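Left turn signal at Derkach and Kiline

Commuter talk > Roads and signals

ivar_moen
Has anyone else noticed the left turn arrow from Derkach onto Kiline got shorter? I go through on my way home, usually a little after 5:30, and it used to let eight or nine cars through. On Thursday I sat through it three times. By the third one the line was back past the gas station and people were pulling out of the through lane to cut in at the front.

stamatia_t
Yes. I timed it from the passenger seat and got 6 seconds of green arrow. If the first driver is looking at a phone, that's most of it gone.

kiline_walker
I like the change. I cross there on foot and the walk signal comes up sooner now. Before, I could wait 4 minutes at the worst time of day.

ivar_moen
I don't mind pedestrians getting more time. I mind the arrow being too short to clear the line. They could take it from the through green, which stays on with no cars coming half the time.

JOberholzer
The through green is long because of the buses. The 26 turns out of the Watance lot just up from there and they hold it so the bus can get to the next light. I drove that route for a while. Take ten seconds off and the bus is late at every stop after.

stamatia_t
That makes sense in the morning. I'm not sure it does at 5:30, when the bus is stuck behind the same line we are.

JOberholzer
It's in its own lane by then. Look again.

stamatia_t
You're right, I forgot about the lane. I still think the arrow is too short.

vasanthi.p
I called the city about it. The man I talked to said the timing was changed in August when the repaving started and is supposed to be looked at again once the last section is done. He gave me a request number, 2205, and said to mention it if you call. It took over twenty minutes to get a person, so maybe do it on a lunch break.

Got home at 6:40 that night and ate standing up. 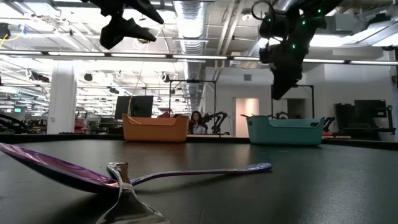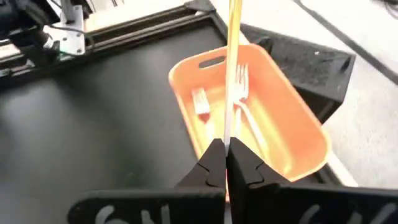 Anyway, he also said they count complaints by intersection, so it helps if you name both streets. If you only say "the light by Watance" it gets put under the parking lot entrance.

ivar_moen
Thanks, I'll call tomorrow and give them that number.

kiline_walker
If you all call for a longer arrow I'm going to call and ask them to leave the walk signal alone.

vasanthi.p
You should. Same number works, I think.

teo_s
I've just been going straight and turning at Jirnano instead – one extra block, no arrow, but the gap in traffic comes pretty quick. Please don't all start doing it.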